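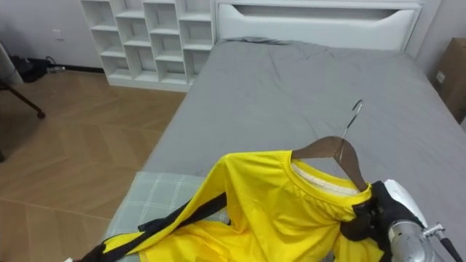 Gripper, shirt and hanger on the bedroom set at Vollby.

Cell Care Technician (two-arm garment handling cell), Weltari, Vollby site

Do you like machines that are a little fussy? Do you enjoy the sort of job where you spend a morning getting one small thing right, and then get to watch it stay right for weeks? If so, please read on, and please forgive us if we go on a bit, because we would like you to know what the work is really like before you write to us.

Weltari teaches a two-arm machine to handle clothes in ordinary rooms. We have one cell at Vollby, built as a bedroom, and it needs a person of its own. Until now everyone on the team has looked after it in turns, which has been friendly but not very tidy, and the maintenance log shows it (there are at least three different names in there for the same screw). We would love to hand the whole thing over to someone who will care for it properly, from the fingertips of the grippers back to the fuse box.

Most of your day would go to the grippers and wrists. The fingers have to hold a fold of thin, slippery fabric without dropping it and without leaving a mark, and in the next run they may have to deal with a wooden hanger, which is a very different thing to hold. Finger pads wear. When they wear unevenly the grip starts to creep, and you will learn to feel for that with your thumb long before the software complains. You would check the pads every morning, swap them when they are due, set the closing force again afterward and run the short test routine on both arms. We keep a drawer of 20 spare pads and you would be the one to keep it filled.

Then there are the cables. Any cable that runs along a moving wrist will sooner or later rub on something, and we have had more lost hours from one tired connector than from everything else together. You would inspect the runs, reseat the fittings, replace what needs replacing, and write down what you did in words the next person can follow. The wrist joints come from Geerts and have their own service schedule, with a parts list that runs to 346 lines. You don't have to know it by heart! We will sit with you and go through it over your first few weeks.
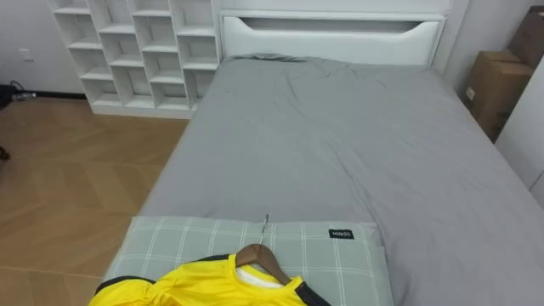

Vollby, 27 June 2020

The set itself is also yours to look after, and we think this is the part that people underrate. Every run begins with the room put back the way the run sheet asks for it. For the shirt-on-hanger runs that means the gray bedding drawn fairly flat, the plaid pillow at the near end of the bed and the yellow jersey laid over it on its hanger, hook pointing up the bed. It takes a few minutes. After that you check the head camera against its reference points, confirm that both arms come home to the same position as the day before, and sign the sheet. The last long block was 352 runs, and the person doing resets told us they had never had such patience with a pillow.

What we hope you bring with you:

Some years of hands-on work with machines of any kind. Sewing machines, packaging lines, printers, elevators, farm equipment — we have no favorites.

Comfort with a torque driver, a multimeter and a crimping tool.

Clear, plain written notes. We care about this a great deal.

A willingness to stop the cell when something sounds wrong, even when people are waiting for it.

You do not need a degree, and you do not need to program. If you can already read a log file, lovely, and if you can't, we will teach you.

The job is full time, days only, with 2 weeks of side-by-side training at our workshop in Brastitz before you start at Vollby. We pay for the travel and the room. You would have your own bench, your own tool budget and a real say in which parts we buy. Lifting is light, though there is a fair amount of kneeling beside the bed and reaching over it, so do tell us if we can set things up differently for you.

To apply, send us a letter of a page or so, and tell us about one machine you kept running and what it asked of you. A résumé is welcome but the letter is what we read first. We answer everyone who writes. People who get through to the second stage will be invited to spend a paid half day at the cell, changing a set of finger pads with us and running the test routine afterward.

Applications go to the Weltari hiring desk, marked "Cell care, Vollby". We will keep the post open until we have found the right person.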